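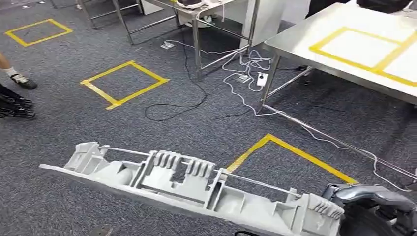

Skirnlow Technical College
Plastic Part Design, Unit 9: Long molded parts
Handout for the session of 1st October

Bring this handout to the workshop along with your notes on wall thickness from Unit 8. Sketches are due at the end of the session.

1. Why long parts are hard

A long, narrow molding has two main problems. It bends easily, and it warps as it cools. A flat strip of plastic with nothing on it will do both. Making the whole strip thicker is a poor fix: it uses more material, takes longer to cool and often leaves sink marks.

The usual answer is a flat base flange with raised features along it. The flange gives the part its length and a surface to mount on. The raised sections give it depth, and depth is what makes a part stiff.

2. Terms used in this unit

Flange – a flat edge or base, used for mounting or for stiffness.
Pocket – a recess that takes out unneeded material and keeps the walls even.
Rib – a thin wall standing up from a surface. Parallel ribs set close together look like the teeth of a comb.
Bracket – a raised feature that supports or holds something else, such as a rod.
Draft – the slight taper that lets a part leave the mold.

3. Ribs

Keep the base of a rib thinner than the wall it stands on. For this course use 60 percent of the wall as the upper limit. Ribs do not have to run the full length of a part. They can be grouped where the load comes in, with plain sections between the groups.

Leave enough space between neighboring ribs for the steel of the mold. Very narrow gaps mean thin steel, and thin steel wears and breaks.

4. Rods and brackets

When a metal rod passes through several molded brackets, the holes have to line up. Warping of even a small amount will make the rod bind. Metal and plastic also grow at different rates when warmed. On a part 300 mm long the difference is small, but it should still be worked out. Fix the rod at one bracket and let it slide in the others.

5. Workshop task

Work in pairs. Each pair takes one part from the Ralter box and signs for it on sheet 3709.

Lay the part on the floor or a bench with the flange down. Check whether it rocks. Sketch it from the side and from one end, and label every feature listed in section 2 that you can find. Mark where you think the load enters – use arrows, and write one sentence for each.

Do not pull rods out of their brackets. Return parts to room 113.

Reading: Jadoon course reader, chapter on stiffness, before the next session.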